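Keep the Scraps

Every July my town of Dollthorpe holds a swap day for fabric, and every July I come home with more than I took. I used to feel guilty about it. This year I hauled back 8 bags and felt wonderful, and I'd like to make the case for the leftover piece of cloth!

A new yard of cotton comes with rules. You bought it for a shirt, so it had better turn into a shirt, and you'd better not ruin it with crooked cutting. A scrap asks for nothing. You can try the stitch you've been scared of, or dye it with onion skins, or hand it to a kid and let them go wild.

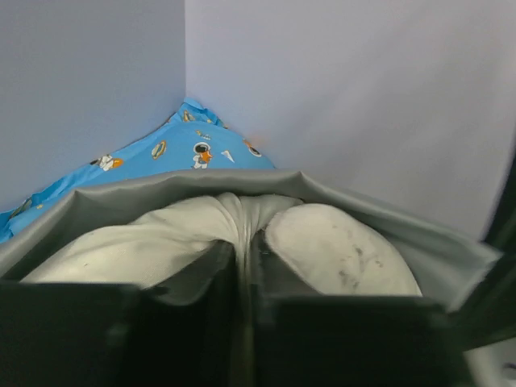
My own first quilt was made entirely of odds and ends, 77 pieces, hardly two of them the same size, and the corners met only when they felt like it. I learned more from that quilt than from the three careful kits I bought afterward (two of which are still in their envelopes). It's on my couch as I type this, and it's warm, and the dog approves.

People tell me scraps take up room, and sure, they do. Mine fill nine shoeboxes in the hall closet, sorted by color when I'm feeling virtuous and by nothing at all the rest of the year. But so do books we've already read, and we don't scold each other for those.

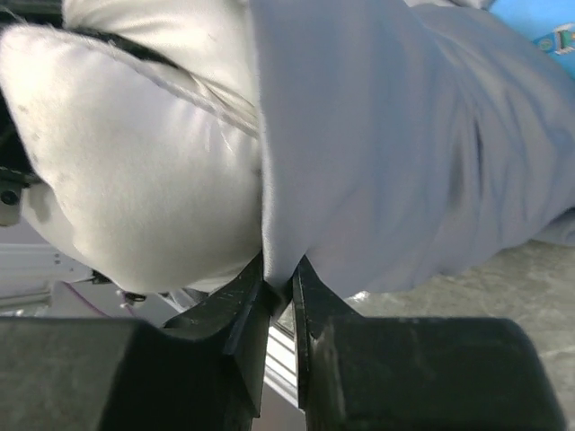
A narrow fold of pale fabric.

What I love best is the trading. A friend in Plarnach mailed me a strip of green corduroy I'd never have picked in a store, and now it's the pocket on my favorite apron. I sent back some flannel, and it became doll blankets. 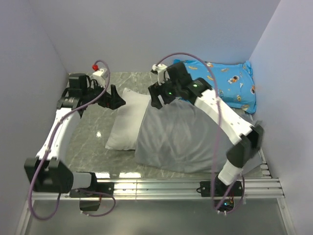
Page last updated: August 2022

So if you're about to clear out your sewing corner, please wait a week. Pull out one ugly piece and make something small with it, a bookmark or a pincushion or a patch for your jeans. Then bring the rest to the next swap. I'll be at the table by the door, probably with my arms full already.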